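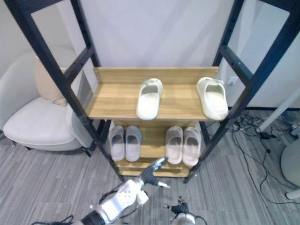

Photo: Mariama Gyamfi

Forum > Around the House > Halls, Porches and Landings
Slipper shelf: leave it open or put doors on?

mariama_g
Evening all. I've finally got the slippers off the hall floor and on to the black metal shelving, the sort with the little slots all the way up so you can move the shelves about, and I am more pleased with it than a grown woman ought to be! The cream slides have the top shelf, and the grey pair and the pinky-white pair are down on the bottom one. My question is whether to leave it open or have doors made. My sister thinks doors, my husband thinks I should stop fiddling with it. We live on Stoten Lane, if that matters to anybody, and it's mud from February until about my birthday.

roscoe_v
Leave it open, love. We had a closed cupboard in the old house in Haverford and after one wet winter you could smell it from the stairs. Slippers want air round them. I like the wooden backs on those shelves too, they'd stop things getting shoved through and marking your paint (ours used to, and I touched up that wall more times than I care to remember).

Maribeth Q
I'm going to disagree with Roscoe, nicely. Open is lovely for the first month and then the dust gets in, especially in the closed-toe ones, where you can't get a cloth right up into the toe. I'd have a curtain on a wire. It breathes, it hides the muddle when people come round, and you can put it in the wash. Mine cost next to nothing and has little sailing boats on it.

One other thing, and do ignore me if it's how you like it, but why are the cream ones so far apart? You could get another pair between them.

mariama_g
Ha, I knew somebody would say that. I just like them with a bit of room, Maribeth. The others are in their pairs like good children.

dwayne.r
What's the bay width? I did ours at 600 and it's fine for two pairs of ladies' slippers side by side but a squeeze for my size 12s. Also, that bottom shelf looks low to me. I'd go up a few slots so you can get a broom under. I moved ours up 5 and it made all the difference with the dog hair.

roscoe_v
Dwayne, if you lift it you lose height for boots between the shelves. I'd keep it low and run the vacuum nozzle along the front rail.

dwayne.r
She's not keeping boots on it though, is she? They're house slippers. Boots live in the porch.

Loretta K
Boots live in the porch in YOUR house, Dwayne. In mine they live wherever my son steps out of them.

Mariama, I'd side with the open camp, but give the wood a wax before the bad weather if nobody has already. That honey colour is gorgeous and it would be a shame to get rings on it. I put a strip of old towel under anything that's come in damp and swap it on a Thursday when I do the towels anyway.

Maribeth Q
Wax yes, towel no, it'll go musty. A boot tray on the floor by the door and then nothing damp goes near the shelf.

mariama_g
Thank you all, this is why I come on here. I think I'll leave it open until spring and see how bad the dust gets, and Maribeth, could you put up a picture of the boats? I might be coming round to a curtain. Off to look for the wax, I know there's half a tin under the sink.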